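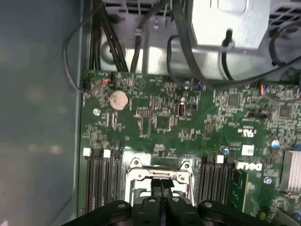
The Korkitz Cure

Ketill Riis did not believe in the Korkitz water, and he'd driven 200 kilometres to say so.

"It's a bore," he told the woman at the Ullia pump house. "A hole in the ground with minerals in it."

"Twenty dollars a bottle," she said. "Two for thirty-five."

His sister swore by it. Her knee, her sleep, the colour of her hair. She'd had the lot from a bloke called Hviid, who reckoned the spring had been blessed by somebody, though the somebody changed each time he told it. Ketill had asked for the test results in January and got a brochure with a heron on it.

He bought one bottle, for evidence. It tasted of old coins. He sat in the ute with the windows down and waited five minutes, feeling nothing, and wrote "nothing" on the back of the receipt.

Then he thought his shoulder might be looser. He rolled it. He rolled the other one, for comparison, and that was looser as well, and neither had been crook to start with.

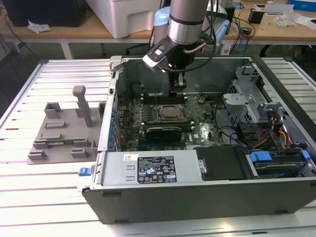
The open tower, with the CPU socket empty.

"Well?" his sister said when he rang from the Pedus turn-off.

"It's a con."

"But you drank it."

"I sampled it."

"How's the shoulder?"

He hadn't mentioned the shoulder. He looked at the bottle on the passenger seat, a third of it left, and told her the line was breaking up.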